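Muveo Garden Watering Controller: my set-up guide
Section 3: Mounting, wiring and getting it talking to the house
Last updated Sun 3 September

Right, if you've come straight from Section 2 you should have a poly line laid, a row of drippers that mostly drip, and a controller still sitting in its box on the bench. This section gets it on the wall and running a program. I've now put in three of these (mine, my sister's, and the one at the Flesstead community plot) and I made a different mistake each time, so you're getting the benefit of all of them.

Allow yourself an afternoon. The booklet says 40 minutes, and I'd love to meet whoever timed it.

What you'll want handy

Phillips screwdriver, the small one
Wire strippers
Gel-filled connectors, two for each valve plus a couple of spares
Pencil and a level
The Muveo wall bracket and its little bag of screws
Masking tape and a marker for labels
Your Wi-Fi password, written down on actual paper

CAUTION: The controller runs the valves at low voltage but the plug pack goes into mains. Leave it unplugged until step 9. If you don't have a weatherproof outlet where you want the controller, get a sparky in to fit one. Please don't run an extension lead across the lawn, even for a weekend.

Choosing the spot

1. Pick a wall out of the afternoon sun. Mine started on the western side of the shed and by December I couldn't read the screen at all. Under the eaves is lovely if you've got eaves.

2. Check you can stand comfortably in front of it. I know, it sounds silly, but at my sister's we put it behind the passionfruit and now she does her programming bent sideways.

3. Before you drill anything, take your phone to the spot, turn off mobile data and load a web page. If it loads quickly, happy days. If it crawls, try shifting your router to a shelf nearer that side of the house, and if yours is the kind with adjustable antennas, start with them upright and fiddle from there. Small changes, then walk out and test again.

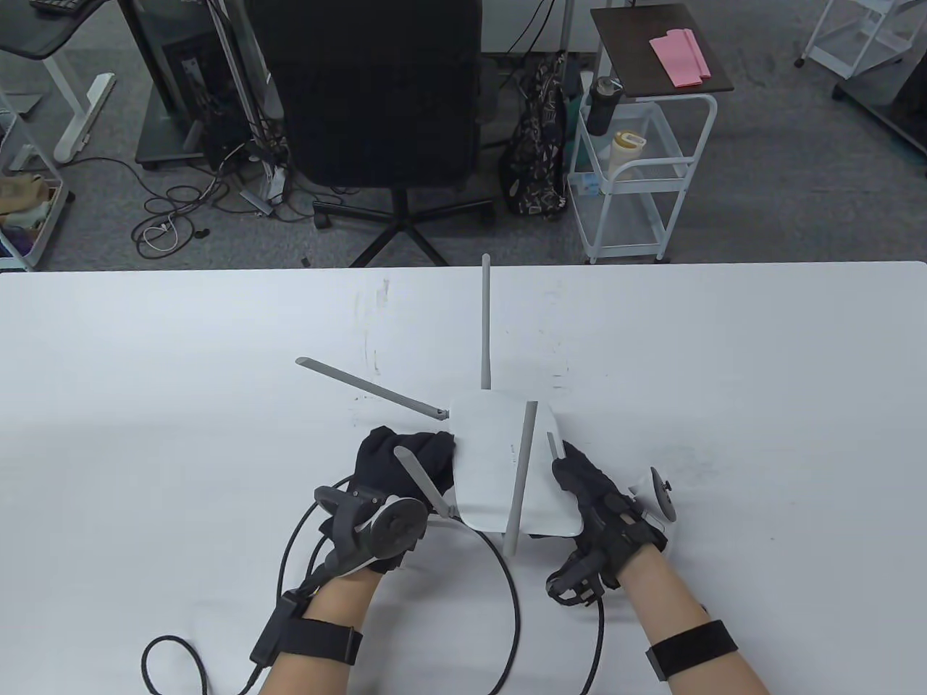
4. Hold the bracket up at eye level, get it straight with the level, and mark the holes with the pencil. Drill, plug, screw. On a tin shed, go into the timber behind the sheeting or the whole lot will rattle every time there's a southerly.

5. Hook the controller on at the top and push the bottom in until it clicks. No click means a cable's caught behind it.

Wiring the valves

6. Each valve has two wires and it doesn't matter which is which (such a relief the first time I read that). Take one wire from every valve and join them all to the common. The remaining wire from each valve goes back to its own numbered terminal.

7. Label as you go! Masking tape and a marker is fine. I write the name of the bed, so "tomatoes" or "front hedge", and then I use exactly the same name in the app later on.

8. Strip only a short bit of insulation, push the wire into the terminal, tighten, and give it a gentle tug. At the valve end, use the gel connectors and keep the joins sitting up off the dirt. Ordinary electrical tape lasted one wet winter at my place before the joins went green.

Note: I use Eshun valves and the terminals are the same as far as the controller is concerned. If yours are another make, look for 24 V AC on the solenoid. Battery-type valves won't work with this unit, so don't be talked into them at the clearance table.

9. Plug in. The screen should light up and show a clock blinking at midnight. If it stays blank, unplug, wait a bit and check the plug pack is pushed all the way into the socket under the cover. It's stiffer than you'd think.

Manual test (do this before you touch the app)

10. Turn the water on at the tap. Press Manual, choose station 1, set it to 2 minutes and walk over to have a look. You want to hear the valve clunk and then see the drippers going. Repeat for every station.

11. If the wrong bed comes on, you've swapped two terminals. Unplug, swap them back, carry on. If nothing comes on, check the flow control on top of the valve isn't wound right down. That one cost me most of a Saturday.

12. If a valve won't shut off, there's usually grit under the diaphragm. Tap off, screws out, rinse it in a bucket, and back together with the spring the right way up.

Joining it to your Wi-Fi

13. Hold the Link button until the little light flashes blue, then open the app and tap Add Controller. It'll look for networks and give you a list.

14. Choose the 2.4 GHz network. The controller can't see the 5 GHz one, and if your router mixes them both under one name you might need to split them in its settings first.

15. Type in the password, slowly, with your reading glasses on. The light goes solid when it's connected.

16. Error 101 means it found the network but couldn't get on. Nearly always a typo in the password. If you're certain it's right, restart the controller, then restart the router, and only then think about moving anything.

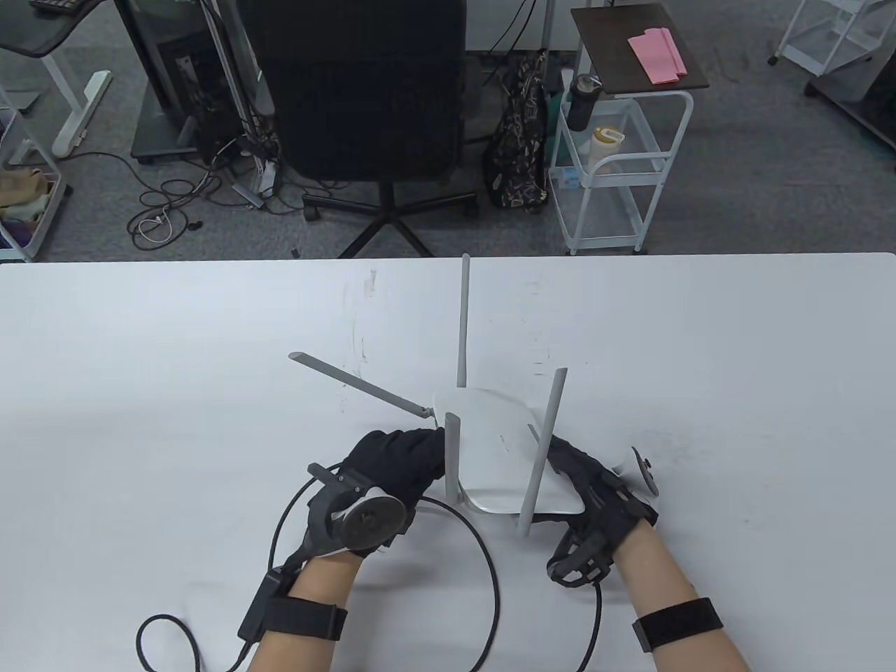

One reader wrote in to say they'd had error 101 four nights running with the correct password, and what fixed it in the end was turning off the guest network and linking again from scratch. They also reckon the app behaves better if you shut it completely between attempts, and I've started doing the same.

17. Once you're connected, set your location. The nearest weather station for us is Adley, over the ridge, which gets a good deal more rain than we do, so I leave the rain skip on its lowest setting and check the soil with a finger.

Your first program

18. Start simple. One program, all stations, early morning. Drippers want a long slow run and sprays want a short one, so if you've got both, put them on separate programs.

19. Check your local watering rules for which days and hours you're allowed, then set the Allowed Days page to match. You can still override it by hand if you're flushing a line.

20. Press Save. Then go back in and look that it did save. The arrow at the top takes you out without saving and doesn't ask, and I have lost more programs that way than I'd care to admit.

Filters and flushing are in Section 4. Leave the end caps loose enough to undo by hand until you've done that bit.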